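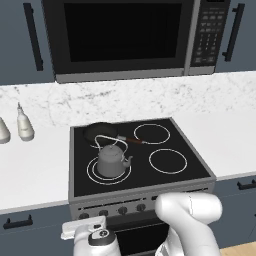
Gripper notes from the kitchen
Dec 30, 2023
By Nour Nassar

The last item of the year was supposed to be a tidy table of results. Tineke Vanhove made the table, and it is very tidy, and I am not going to print it because it has 12 columns and four of them are labeled "misc." You can ask her for it. What you get from me is the version with complaints.

For readers who joined after June: we have been running two arms in a simulated kitchen, trying the same handful of stovetop jobs with different grippers and different controllers, before we put anything near a real stove in the Nendville shop. The kitchen is better looking than mine. It has a marble backsplash. Fenna Van Beek built most of it and insists the marble costs nothing to render, and I have decided to believe her.

We compared three setups. The first is the plain parallel gripper, two flat fingers that close toward each other. The second is the same gripper with the curved Prido fingertips Sem Groen drew up over the summer. The third is the Plamier hand, a three-fingered affair that everyone wanted to win, me included, having written the purchase request.

The jobs were lifting the teapot by its handle, sliding the frying pan off its burner by its handle, picking up one of the condiment bottles on the counter, and turning a knob on the front of the range. Every setup got the same 3,639 starting positions across the four jobs, shuffled once and then left alone. Of those, the plain gripper finished 2,361 cleanly. I would love to report that the Plamier hand left that number in the dust. It came in 200 lower.

Most of the damage was done by the teapot. The handle is a thin wire arch, and three fingers closing on a thin wire spend a lot of time getting in one another's way. Two fingers have fewer meetings. The Plamier hand would arrive beautifully, spread itself over the lid like it was about to bless it, and then catch the wire with one fingertip and swing the whole pot sideways. Tineke logged these as "partial lifts." I have asked her to consider another term.

The Prido tips did well on the wire, since they have a shallow groove that might as well have been cut for it. (Sem says it was not. Sem says it was cut for bottles.) On the bottles they were slightly worse than the flat fingers. Draw your own conclusions about summer design work.

The pan was closer than I expected. It sits on the back left burner with its handle running to the right across the gap between the two rear burners, so the arm has to come in over the teapot or around it. The plain gripper mostly went around. The Plamier hand is wider at the knuckles, and on the tight approaches it clipped the pot often enough that Fenna added a separate column for it. That would be the first of the four marked "misc."

As for the knobs, all five sit in a row just under the edge of the cooktop, and I had them down as the easy job. They are a miserable job. To turn one, the wrist has to drop low in front of the range, and as soon as one arm does that the other one wants the same patch of air. For the first two weeks we had a great many runs where the arms behaved like two people at a narrow door. The gripper hardly mattered. A gripper cannot do much when its elbow is being held up by a colleague.

So we ended up spending most of November on controllers, which was not the plan, and which I mention here so that it is written down somewhere other than the budget. The old position controller is stiff. Tell it to be at the knob and it will be at the knob, whoever is standing there. The softer one, which lets the arm give a little when it meets something, cut the knob trouble by more than any change of fingers did. It also made the teapot lifts slower – long enough that Sem started using them as a coffee timer – but they stopped looking like an argument.

Evelien Van Dijk came by from Van Dijk to see the runs and asked the question I had been hoping to avoid, namely how much of this will hold up on hardware. Some of it. The wrist clearance problem will, because the real range has its knobs in the same spot and the real arms are just as long. The wire handle I am less sure about. In simulation it never bends. Real ones do, and friction on a rounded metal surface is the thing our simulator is most cheerful and least reliable about. She nodded and wrote something down, and I did not ask what.

What we are doing next: flat fingers stay on the left arm, Prido tips go on the right, soft controller on both. The Plamier hand goes back in its case until we find it a job with something round and chunky to hold. If you have one, write to me. It was not cheap.

We have not touched the microwave. Fenna would like it known that the door opens.

Recent items
Soft or stiff: controller settings we keep changing back
Where to put the wrist camera, part two
Sem's fingertips, with drawings
June roundup: new arms, old cables

Questions and corrections to Nour Nassar, Nendville shop. © 2023. Back to top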